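Drarkent bench notebook, May
Job 606 — sorting and repacking the white stock, second session

Start 9:40. Continuing from where the last entry stopped. Aim for this session is to get the white rods and the clear-ish tubes out of the shared carton and into separate storage. They have been kept together since the Trundell order was unpacked, and sorting by eye at the back of a drawer is slow because everything is the same colour.

Surface: dark bench top, wiped with a damp cloth and dried before anything went down. Tried the pale mat last session and lost edges against it. Dark top is better for seeing scuffs and for telling the milky tube from the solid pieces. Keep using it.

Method as follows. Rods go to the right, side by side, rounded ends all pointing the same way. Tubes go to the left on plastic sheet so they don't pick up grit. Handle rods by the middle only. Fingertip marks show on the smooth finish under the bench lamp and take longer to get off than they should.

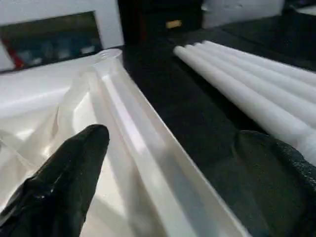
Tube check is by looking down the open end first, then along the length. The streak of light on the inner rib is a useful guide: if it runs straight the tube is fine, if it wanders the wall has taken a set. Rim gets a fingertip run around it for nicks. Set-aside limit for bow is 3 mm over the full length, measured against the steel rule. Two tubes over the limit, both from the bottom layer of the carton, marked with tape and put on the Golunmont shelf for short cuts.

Rods checked by rolling one at a time against the rule. Four had a flat spot along one side, consistent with being stored under load. Usable for display but not for anything that has to turn. Tagged.

Storage temperature in the cupboard read 24 at 10:15 and 26 after lunch. Too warm for leaving rods stacked more than two deep. Moving them to the lower drawer — cooler by the wall — until the Xavier racks are fitted.

Packing: 40 rods per tray, single layer with tissue between trays. Tubes go in upright with the open rim at the top. The old sheet has been folded and reused too often and holds its creases, so it is no good as a wrap. Fine as a bench liner. Cut new from the roll.

Total rods through by end of session: 84. Two full trays, remainder in the part tray, label facing out.

To do: more tissue, second steel rule, relabel lower drawer. Check the bowed tubes again after a week lying flat, in case any come back.

Stopped 3:20.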